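Zirkico Two-Arm Handover Cell
Setup and care notes for the Clustumlow bench version

Overview

The Zirkico handover cell puts two arms over one shared tabletop so they can pass light, awkward things to each other. Straws, tubing, strips, cup lids, the sort of items that bend when you look at them sideways. We've been building these for cafés, packaging labs and teaching workshops, and we still get a kick out of watching a good handover (especially the slow ones!). The notes on this page are for people who already own a cell or have one coming, and they deal mostly with the grippers, the cabling and the ring lights.

What's in the crate

Two arms with two-finger grippers, the gripper cables, the camera bracket, a hex key set, one spare pair of finger pads and the printed Calimlim alignment card. The white tabletop and the wood-grain back panels ship separately, flat-packed. Shipping weight for the arms alone is 300 kg, so please have a pallet jack ready at the door.

Setting the grippers

Start with the grippers at full opening and the arms in slow mode. Put something long and light in the fingers of the giving arm and hold it well down its length, so there's plenty of it free at the top. A straw is great for this. Then bring the receiving arm up with its pads wide open and stop short. You want to see the straw drop into the open space between the pads without brushing either one.
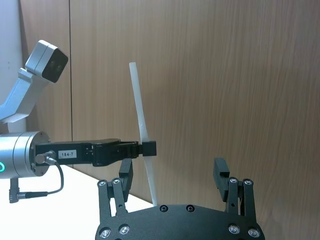 If the approach sits too far over to one side, correct it at the base frame setting and leave the fingertip offset alone. The offset is tempting – it's one number and it fixes the symptom right away – but you'll be chasing it again at the next pad change. Two passes with the alignment card normally gets it sorted.

Grip force for thin plastic should be set to 4 on the Flosside controller. Higher than that and the walls start to crease. A creased straw is still fine for alignment work, so don't toss it.

Pads and pivot screws

Finger pads wear at the tips first. Wipe them with a damp lint-free cloth at the end of a shift and check the edges with your fingernail while you're there. Pivot screws on the finger linkages get a dab of medium threadlocker and are done up by hand with the short end of the key. Itzel Cortés in our service group likes to open and close the linkage by hand after tightening, power off, and feel for any stiffness. It takes no time at all and we've all picked up the habit.

Rated pad life is 2,106 hours on dry goods. Syrups and sugar dust will shorten that quite a bit.

Cables and connectors

Each gripper cable needs a generous loop at the wrist. Rotate the last joint through its full range by hand before you power up and watch the loop the whole way around. It should never go tight, and it should never end up between the fingers. The round connectors screw down finger-tight, then a touch more. No pliers, please! The grooved collar gives you loads of grip, even with gloves on.
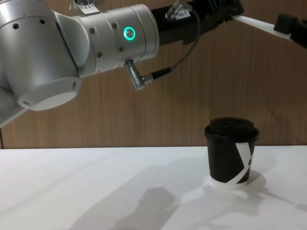
Reach over the table is the other thing to settle early. Jog both arms through the handover position with the tallest item you plan to use standing on the table, and set the floor height in the controller from that. Cups with lids on are taller than people remember, so leave yourself a bit of room.

Ring lights

Steady green means the arm is enabled and happy. Slow amber is a paused program. Red needs a reset at the controller, after you've had a look at why.

Spares

Finger pads (pair), pivot screw kit, gripper cable straight, gripper cable angled, connector caps in grey. Quote the number on your gripper's white label when you order and we'll match the pad profile to it. For anything odd, ask for Frøydis Westerberg on the parts desk, who also keeps the older pad profiles that aren't in the catalogue.

Page last revised Tuesday, September 21, 2021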